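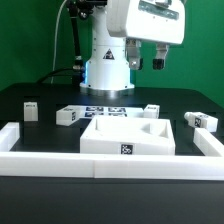 Gifty Addo wrote:
> Do your white blocks need the marker on the end, or will any side do? Mine
> are all on the long face and I'm about to reprint 60 labels.

Hi Gifty, hold off on the reprint! Ours are a mix and I've stopped fussing over it. A few have the label on the top edge, which I like for the ones that stand upright, and the rest went wherever the sticker felt like going down flat.

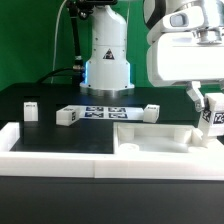 Standing block on the left, four-marker sheet on the table.

The sheet is plain white with the markers two by two — I tried the glossy Flimico stock back in August and hated the glare.

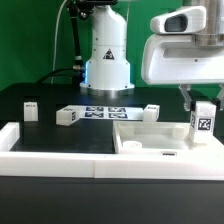
One block lying on the left end of the sheet, one standing at the right.

Do leave a white border when you trim, though. I cut the first batch right up to the black and had to do them all over (so tedious). I've got 2 spare rolls of labels if you want one.
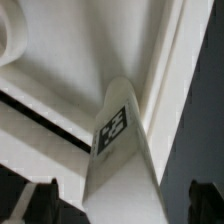 And wipe the plastic before you stick anything on it, or the corners lift.

Baiba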